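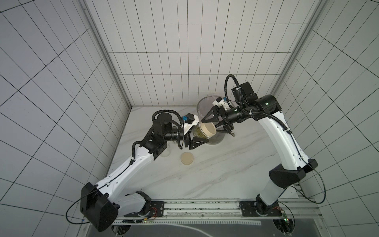

Posted by the Daybook editor | Wednesday, 6:40 a.m. | Filed under: Calendars, Clarkden

Good morning, all. I usually start with the day's birthdays and whatever food the calendar says we should be celebrating, but today the calendar itself is the news, so the birthdays can wait until lunch.

The Clarkden Daybook is ending. Cullora, the print shop that has put it out for as long as I've been able to read, says the 2029 edition will be the last one. They posted a short note on the shop door last night and I walked over to read it in my slippers (it's two blocks, don't judge). It says they'll finish the editions already planned, honor every standing order, and then stop.

If you moved here recently and have no clue what I'm talking about: the Daybook is the fat little tear-off calendar you see next to the register at half the businesses in town. Every page has the date, the sunrise, one thing that happened on that day somewhere in the world, one thing that happened on that day in Clarkden, and at the bottom a made-up-sounding holiday. Pickle Appreciation Evening. Return a Borrowed Rake Day. I stole the whole format for this blog years ago and I've never hidden it.

So why stop? Money is part of it. Cullora used to print 4000 of them a year and the last run was 500. I asked at the counter whether that was the real reason and was told it was a reason. The other one is the checking. Last winter the shop decided to go back through the local entries and find a source for each one, and 246 of them couldn't be pinned to the day they'd been printed on. Some had the right month and the wrong day. A few had the right day and the wrong town, and I'm sorry to say the great Clarkden ice cream riot belongs to Prisen. I've repeated that story on this page every single summer. I've told it at weddings!

I want to be fair about how this happens. You've got a page for every day of the year and not much has ever happened here in February. Somebody remembers that the old bridge closed "right after the thaw," the thaw gets moved to a page that needs filling, and twenty years later I'm typing it up before breakfast as if I'd been standing there. My own archive is full of it. I started looking last night and quit at midnight with a headache and a long list.

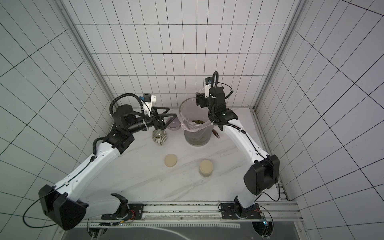
Farzad Rezaei wrote in before I'd even finished the first draft of this, to say that the wrong dates never bothered him and that fixing them might be the thing that killed it. His point was that people bought the Daybook to argue with it. His family kept a pencil on a string beside theirs and corrected the pages as they tore them off, and the corrections were usually wrong too. He'd rather have had another thirty years of the pencil than a clean edition and then nothing. He also says the rake day is real, and that he can prove it.

I go back and forth. I do like a pencil on a string. But I also had a teacher email me once because her whole class had written reports about the bridge using my date, and I didn't sleep great that night.

What happens to the old pages is still up in the air. The note on the door says the proofs and the clippings file will go to "a suitable home," and doesn't name one. The clippings file is the part I care about. It's four decades of people mailing in scraps – church bulletins, feed store receipts, the backs of photographs with a year written on them – and it all sits in flat drawers behind the paper cutter. I've been allowed to look in the top drawer exactly once, and only with somebody standing next to me.

I asked if they'd consider letting another printer carry on with the name. The answer was that they'd listen to anyone who called, and so far the phone had been quiet. To be fair, the note had been up for less than a day.

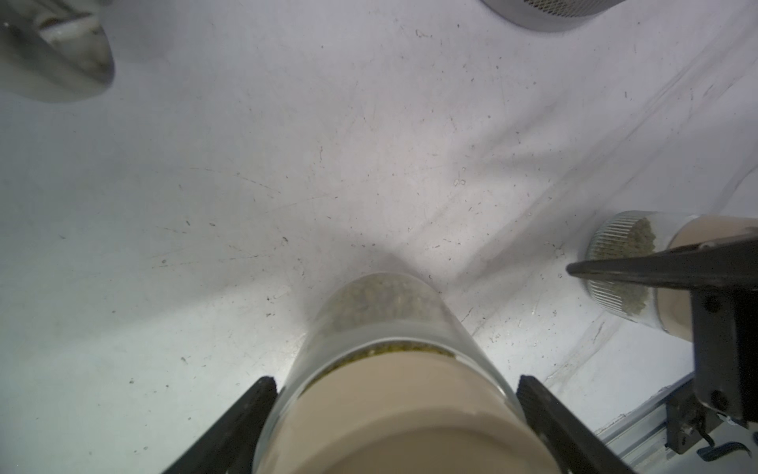 PRISEN, June – Adding this further down because it came in from across the river while I was on my second coffee. The Prisen paper is running its own item on the Daybook this month, and you will not be shocked to hear that it leads with the ice cream riot. They want it back. They've asked Cullora to print a correction on the riot's page in each of the remaining editions, with the name of the right town in bold, and Cullora has said yes to the correction and no to the bold.

They also make a claim I hadn't heard, which is that the Daybook began as a Prisen calendar and crossed over when the original printer got a better deal on rent. I can't confirm that. The earliest copy I've seen in person hangs in a case at Lưu, over by the pickup window, and the cover is too faded to settle anything. If you have an older one in a drawer, please send me a note before you send it to them.

A couple of you have already asked whether this page will stop when the Daybook does. No! I'll be here. I may have to do some research of my own, which is a scary thought at six in the morning, but the birthdays come from other places anyway and I've got a good shelf of almanacs. What I will do, starting tomorrow, is put a little question mark after any local item I can't back up. Expect a lot of question marks in February.

I'll also go back and mark the old posts as I get to them. If you spot one I've missed, leave a comment under the post itself so the next person sees it too. Please be gentle about the bridge.

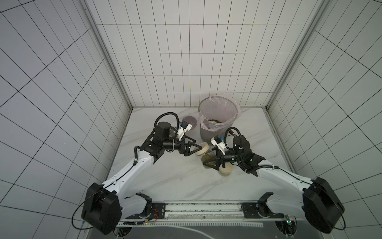

Where to get one

The shop counter at Cullora still has copies of the current edition, and so does Lưu. Standing orders renew by themselves through the final year, so if you already get one in the mail you don't have to do anything. New orders need to go in on paper, with the slip from the back page. I asked if a photocopy of the slip would do and they said fine, as long as it's readable.

Birthdays are coming at noon, along with the food of the day. It's rhubarb again.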